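Training a Spigot Policy from Wrist Views: Setup, Recording and Evaluation

This page covers the procedure we use to train a short manipulation policy on a beverage dispenser with a lever spigot. It assumes a working arm, a calibrated wrist camera and the Alwood recorder already installed. Simulation is not covered.

1. Prepare the workspace

Place the dispenser on its stand on a white cloth and hang a second cloth behind it. Clear glass picks up whatever is in the room, and a plain backdrop keeps most of that out of the training images. Set the cup below the spigot. Turn the lever so that it can be reached without crossing the jar.
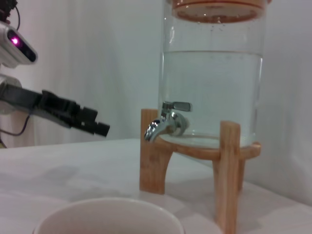
Fix the start pose before recording anything. We store it as a joint vector and return to it at the beginning of every episode. If the start pose is changed later, discard the earlier episodes or label them as a separate set. Mixing the two without a label cost us a full training run.

2. Record demonstrations

Record 200 episodes by teleoperation. Each episode has one reach, one lever contact and one release. Keep the operator's pauses under a second where possible; long pauses teach the policy to stall near the lever. Sample images and joint states at 10 Hz. Move the cup by a small amount between episodes and leave the stand alone for the first half of the set.

Check the time stamps after each block. The Vastberg converter drops any frame whose joint state is missing, and it does this without a warning.

3. Add views without the target

A policy trained only on views of the dispenser behaves badly when the camera points elsewhere. It tends to close the gripper on shadows. To counter this, we add episodes that start with the wrist over open tabletop, with objects only at the margin of the view, and end when the operator has brought the arm back to the start pose.

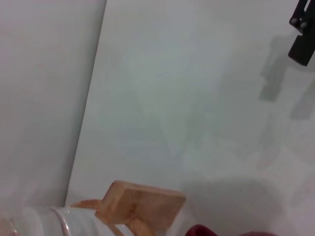
Label these episodes "recover" in the task field. The label goes in as a text token along with the images. Keep them to a minor share of each batch. In our tests a larger share made the arm return to start in the middle of a reach.

4. Train

Use the Donnelly config as shipped, with two changes: set the action chunk to 10 steps and turn off color jitter. Jitter washed out the line between the water and the backdrop. Train for 800 epochs and save the last checkpoint as well as the one with the lowest validation loss. The two often differ on hardware, and validation loss has been a poor guide to which is better.

5. Evaluate

Run both checkpoints from the same list of cup positions. Our list has 116 entries and is stored in the Etham folder with the scoring sheet. Score reach, contact and release separately. Stop the trial by hand if the gripper touches the glass, and score contact as failed.

Known issue: the lever is polished metal, and moving a lamp changes its highlights enough to affect contact. Repeat the evaluation after any change to the lighting.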